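Speaker notes - "What the returns crew does now"
Speaker: Ekua Ackah, Granthorpe
Holtbridge, Sat 24 August

Slide 1. Opening

Say who I am. Shift lead at Granthorpe for six years, before that on the line. I am not an engineer. Malte Stöcker is in the second row and will take the technical questions at the end.

Slide 2. The job before

We clear up after catering jobs: meeting rooms, break rooms, small events. Bottles, mugs, plates, dishes of snacks. Everything goes back on carts and gets sorted by hand. On a full day the crew handled 955 pieces. Sore wrists were the most common complaint on the sheet, then backs.

Pause here. Ask who in the room has worked a clearing shift.

Slide 3. What we changed

In March we started moving the sorting over to machines from Vollar. Before that could happen, someone had to show them how a person picks things up. That work went to the crew. They use a hand-held gripper with two ribbed fingers and go through ordinary table items one after another.

Bottles are the ones people ask about. An open bottle with a little drink left in the bottom has to stay upright, and clear plastic is hard for a camera. You see whatever is behind it, bent out of shape. We grip low, one finger on each side.
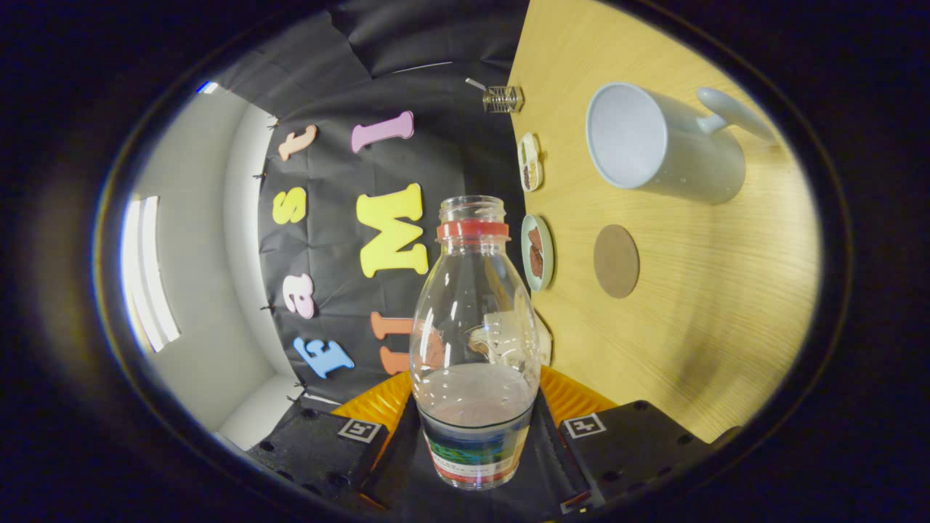 Slide 4. What it changed for people

Hours first, because that is what everyone wants to know. Nobody on my shift lost hours. Two people moved to recording full time and asked to stay there. Csaba Jakab tried it for a month and went back to the carts. He said he missed walking. Both are fine.

Pay: recording started at the same rate as clearing. Imke Steinbach raised this at the shift meeting and she was right, it is slower work but you have to concentrate the whole time. It now pays one grade higher.

Breaks: 60 minutes of recording, then you swap. We began with longer blocks and people got careless with the grip.

Slide 5. What still goes wrong

Be straight about this part. Of the first 483 recordings we threw out nearly a third. Mostly rushed starts, or a hand in the way. Mugs lying on their side are still slow. Small dishes with loose food in them we do by hand and will for a while.

Benedikt Lammers from Oltmanns will probably ask about cost. Give him the short answer and offer to talk at lunch.

Slide 6. If you are planning the same

Ask the crew which items they hate handling and start there. Settle the pay grade before the first day - we did it after, and it cost us some trust. Keep 3 people trained on every task so a sick day doesn't stop the work.

Questions. Hand the second microphone to Malte.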